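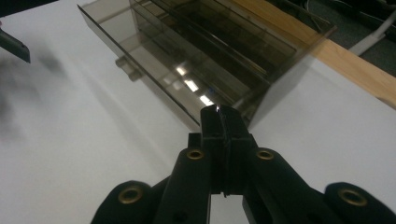
Ornier Public Library District
Minutes of the Regular Board Meeting
Thursday, November 21, 2019
Meeting Room, Paterson Branch

1. Call to Order
The President called the meeting to order at 7:00 p.m. A quorum was present. The Director and the Paterson Branch Manager also attended.

2. Approval of Minutes
The minutes of the October meeting were approved with one correction. Under Item 6, "Alteron Road" was changed to "Alteron Street." Motion carried.

3. Public Comment
One resident asked that the Saturday story hour be moved from 9:30 to 10:30 a.m. The Director will review attendance and reply in writing.

4. Director's Report
New card registrations for the previous month stood at 218. The large print shelves have been moved closer to the front desk. The elevator inspection was completed and the certificate is posted.

5. Overdue Fines
The Board continued its discussion of fines on children's materials. Two members favored ending them at the start of the fiscal year. One member asked for the cost of replacing lost picture books before any vote. Tabled.

6. Roof Repair
The Board reviewed the proposal from Gendov Roofing for the flat section over the periodicals room. The proposal does not include gutters. It was moved and seconded to accept the proposal as written and to request a separate price for gutters. Motion carried, with one member abstaining.

7. Book Sale
The fall sale closed with 18 boxes unsold. The Board approved a payment of $240 for table rental and set a limit of $200 on advertising for the spring sale.

8. Holiday Hours
Both branches will close at 5:00 p.m. on the Wednesday before Thanksgiving and reopen on Saturday.

9. Adjournment
The meeting was adjourned at 8:25 p.m.

Respectfully submitted,
Secretary to the Board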